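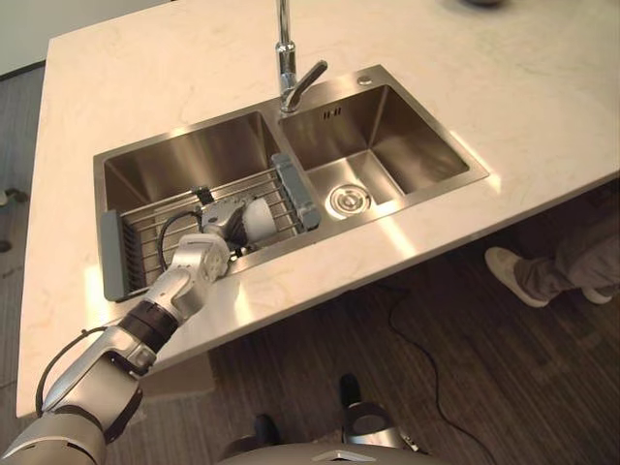
Grultia startet Erhebung von Demonstrationsdaten für Küchenarbeiten am Spülbecken

Datensatz Heiskanen soll lernende Steuerungen mit Beispielen für das Greifen und Ablegen von Geschirr versorgen

Sindstead, 5. Februar 2022

Grultia hat am Standort Sindstead mit der Aufnahme von Demonstrationsdaten für humanoide Roboter begonnen. Gegenstand der ersten Erhebungsphase ist die Handhabung von Geschirr an einem Doppelspülbecken mit aufliegendem Abtropfgestell. Die Aufnahmen gehen in den Datensatz Heiskanen ein, mit dem Grultia Steuerungen trainiert, die Bewegungen aus Beispielen ableiten. Die Erfassungssoftware Zineo, mit der die Aufnahmen gesteuert, synchronisiert und beschriftet werden, ist eine Eigenentwicklung des Unternehmens.

In der laufenden Phase werden 8 Teilaufgaben aufgezeichnet. Für jede Teilaufgabe sind 300 verwertbare Durchläufe vorgesehen, davon 100 mit veränderter Ausgangslage des Gegenstands. Die Erhebung umfasst damit 2.400 Durchläufe. Der Abschluss der Auswertung ist für Dezember geplant.

Gegenstand der Erhebung

Die Teilaufgaben betreffen das Aufnehmen, Umgreifen, Abstellen und Umsetzen einzelner Geschirrteile. Eine der Aufgaben besteht darin, eine weiße Keramiktasse mit der Roboterhand über das Drahtgestell zu führen, das über dem linken Becken liegt, und sie dort abzustellen. Ein Durchlauf beginnt mit der Hand in einer festgelegten Ruhelage und endet, sobald die Hand den Gegenstand freigegeben und diese Lage wieder erreicht hat.

Die Auswahl der Umgebung folgt technischen Kriterien. Ein Abtropfgestell aus parallelen Stäben bietet keine geschlossene Stellfläche. Der Fußring einer Tasse liegt je nach Position auf unterschiedlich vielen Stäben auf, und schon kleine Abweichungen im Anstellwinkel führen beim Loslassen zu einer Kippbewegung. Hinzu kommen die Reflexionen: Edelstahl, Chrom und glasierte Keramik erzeugen Glanzlichter, die sich mit dem Blickwinkel verschieben und die Tiefenschätzung aus Kamerabildern stören.

„Die Position der Tasse im Raum lässt sich mit den vorhandenen Verfahren ausreichend genau bestimmen. Der Kontakt mit den Stäben ist der schwierigere Teil“, erklärt Hilkka Valtonen, Leiterin der Datenerhebung bei Grultia. „In den letzten Zentimetern vor dem Aufsetzen verlangsamen unsere Bediener die Bewegung deutlich und korrigieren den Winkel oft mehrfach. Diese Korrekturen sollen im Datensatz enthalten sein. Wir glätten sie nicht heraus.“

Aufnahmeverfahren

Die Demonstrationen entstehen durch Fernführung. Eine Bedienerin oder ein Bediener gibt die Bewegungen von Armen und Händen vor, der Roboter führt sie aus. Aufgezeichnet werden die Bilder der Kopfkamera, die Gelenkstellungen beider Arme, die Sollwerte der Bediener sowie die Fingerstellungen und Motorströme der Hände. Zineo versieht alle Kanäle mit einem gemeinsamen Zeitstempel. Durchläufe, bei denen der Versatz zwischen Bild und Gelenkdaten den zulässigen Wert überschreitet, werden bei der Übernahme automatisch gesperrt.

Die Kopfkamera erfasst neben dem Arbeitsbereich auch Teile des Roboters selbst sowie den Boden vor der Arbeitsplatte. Dieser Bildausschnitt wird nicht beschnitten. Nach Angaben des Unternehmens soll die Steuerung mit demselben Sichtfeld trainiert werden, das ihr im Betrieb zur Verfügung steht. Verdeckungen durch den eigenen Arm und durch am Arm geführte Kabel bleiben im Material erhalten. Auch Personen, die sich im Umfeld der Arbeitsfläche aufhalten, können im Bild erscheinen. Sind Gesichter erkennbar, werden sie vor der Freigabe der Daten unkenntlich gemacht.

Jede Aufnahmeschicht wird von 3 Personen besetzt. Eine Person führt den Roboter, eine zweite stellt die Ausgangslage her und überwacht den Arbeitsbereich, die dritte protokolliert in Zineo das Ergebnis und vergibt die Segmentgrenzen. Die Aufgaben wechseln innerhalb der Schicht. Die Führung eines Roboters wird von einer Person nicht länger als eine Stunde am Stück übernommen; danach nimmt nach internen Messungen die Streuung der Bewegungsdauer zu.

Variation der Ausgangslage

Für die Durchläufe mit veränderter Ausgangslage gibt Zineo eine zufällig gewählte Anordnung vor. Verändert werden die Startposition des Gegenstands, die Ausrichtung eines vorhandenen Henkels, der Auszug des Abtropfgestells und dessen Lage über dem Becken. Die Armatur bleibt unverändert. Die Beleuchtung wird für jeweils einen Block von Durchläufen konstant gehalten und zwischen den Blöcken umgestellt.

Haoran Guo, bei Grultia für das Training der Steuerungsmodelle zuständig, führt die Vorgabe auf Erfahrungen aus einer Vorerhebung zurück: „Damals haben die Bediener die Tasse nach eigenem Ermessen hingestellt. In der Auswertung lagen die Startpositionen sehr dicht beieinander, und das Modell verlor an Genauigkeit, sobald die Tasse eine Handbreit weiter rechts stand. Seitdem kommt die Anordnung aus der Software.“

Kennzeichnung und Prüfung

Alle Durchläufe werden in Segmente unterteilt: Annäherung, Griff, Transport, Aufsetzen, Freigabe und Rückführung. Ein Segmentwechsel wird zunächst während der Aufnahme gesetzt und anschließend anhand der Motorströme der Finger nachgeprüft. Weichen beide Angaben voneinander ab, entscheidet eine zweite Person ohne Kenntnis der ersten Kennzeichnung.

Misslungene Durchläufe werden nicht gelöscht. Sie erhalten eine Fehlerklasse und werden getrennt abgelegt. Erfasst werden unter anderem Abrutschen im Griff, Kippen beim Aufsetzen, unbeabsichtigter Kontakt mit dem Beckenrand und Abbruch durch die Bedienperson. Auf die vorgesehenen 300 Durchläufe je Teilaufgabe werden sie nicht angerechnet. Durchläufe mit einer erfolgreichen Korrektur, etwa einem zweiten Aufsetzversuch, gelten als verwertbar und tragen ein eigenes Merkmal.

Die Prüfung der Kennzeichnungen verantwortet Helmi Juntunen. Sie hat für die Erhebung eine Anleitung erarbeitet, die Grenzfälle anhand von Bildfolgen festlegt. Geregelt ist darin beispielsweise, ab welchem Zeitpunkt ein Gegenstand als abgestellt gilt, wenn er die Stäbe berührt, die Finger aber noch anliegen. Nach der geltenden Fassung beginnt das Segment Freigabe mit dem ersten Öffnen der Finger, sofern der Gegenstand dabei seine Lage hält.

Technische Sicherung des Arbeitsbereichs

Während der Aufnahmen sind Geschwindigkeit und Kraft der Arme begrenzt. Die überwachende Person führt einen Haltetaster mit sich, dessen Betätigung alle Antriebe in einen gesicherten Zustand versetzt. Die Ausgangslage wird ausschließlich bei gesperrter Bewegungsfreigabe hergestellt. Beschädigtes Geschirr wird aus dem Bestand genommen und im Protokoll mit der Nummer des letzten Durchlaufs vermerkt.

„Die Grenzwerte haben Einfluss auf die Daten“, so Igor Oravec, verantwortlich für den Betrieb der Roboter in Sindstead. „Eine gedrosselte Bewegung sieht anders aus als eine freie. Wir speichern deshalb die jeweils gültigen Grenzwerte mit jedem Durchlauf ab. Wer später mit dem Material arbeitet, kann danach filtern.“

Aufbau des Datensatzes

Heiskanen wird in Blöcken veröffentlicht, die jeweils eine Teilaufgabe enthalten. Jeder Block umfasst die Bilddaten, die synchronisierten Gelenk- und Handdaten, die Segmentgrenzen, die Beschreibung der Ausgangslage und die Kalibrierung der Kopfkamera. Die Fehlerklassen werden in einer gesonderten Tabelle geführt. Ein Teil der Durchläufe mit veränderter Ausgangslage bleibt als Prüfmenge zurückgehalten und wird im Training nicht verwendet.

Der Zugang für Hochschulen und Forschungseinrichtungen erfolgt auf Antrag. Im Antrag sind der Verwendungszweck und die vorgesehene Roboterplattform anzugeben. Die Nutzungsbedingungen werden zusammen mit dem ersten Block vorgelegt.

Weiteres Vorgehen

Nach Abschluss der Phase am Spülbecken ist die Aufnahme beidhändiger Aufgaben vorgesehen. Geplant sind das Übergeben eines Gegenstands von einer Hand in die andere und das Festhalten des Abtropfgestells beim Abstellen. Aufnahmen mit laufendem Wasser gehören nicht zum Umfang der gegenwärtigen Erhebung.

„Wir beschränken uns vorerst auf eine einzige Arbeitsfläche und wenige Gegenstände“, sagt Seija Savolainen, Geschäftsführerin von Grultia. „Eine Aussage darüber, wie gut sich die gelernten Bewegungen auf andere Küchen übertragen lassen, treffen wir erst, wenn die Prüfmenge ausgewertet ist.“

Über Grultia

Grultia entwickelt Verfahren zur Erhebung und Aufbereitung von Bewegungsdaten für humanoide Roboter. Das Unternehmen betreibt in Sindstead eigene Aufnahmeplätze und stellt mit Zineo eine Software zur synchronen Erfassung, Kennzeichnung und Prüfung von Demonstrationen bereit.

Pressekontakt

Grultia, Unternehmenskommunikation, Sindstead
Anfragen zum Datensatz Heiskanen bitte mit dem Betreff „Heiskanen, Datenzugang“ einreichen. Fachliche Rückfragen werden an die Datenerhebung weitergeleitet.
Abdruck frei, Beleg erbeten.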